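Jistano Key-Press Evaluation Kit

Overview
Jistano is a method and equipment package for measuring how accurately a two-armed robot with humanoid hands can press a chosen key on a standard keyboard. It was developed at the Florndale laboratory for research groups that train control policies from human demonstrations and need a repeatable test of fingertip placement.

What is supplied
Covard table mat, with printed placement guide
Full-size wired keyboard
Key-logging software and trial scheduler
Set of household objects for use as visual clutter
300 recorded demonstrations, with the associated key logs

Method
Each trial begins with both hands held near the front edge of the table. The scheduler names one key, and the robot must press it with an extended index finger while the remaining fingers stay curled. A trial is scored as correct only if the named key is the first one logged. Presses that register two keys are recorded separately and count as errors. The time limit is 20 seconds.

Clutter objects are placed toward the back of the mat and rearranged between blocks. They are never touched during a trial. Their purpose is to test whether the policy still finds the keyboard when the rest of the view has changed.

Reported result
In the reference study, a Kan policy trained on the full demonstration set was tested over 163 trials. Accuracy was nearly 70 per cent with the clutter rearranged. Most errors fell on a key directly beside the target, and the numeric keypad gave more trouble than the main letter block. 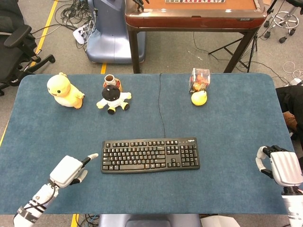 The keyboard should be set square to the front edge before each block, with its cable led straight back. Small shifts in its position are allowed and are recorded by the operator. Users who substitute a different keyboard must repeat the calibration routine, as key spacing and height vary between models.

Availability
The kit is offered to universities and public research bodies. Orders placed now will ship in September. Replacement mats and keyboards may be ordered separately.

Page last revised July 16, 2023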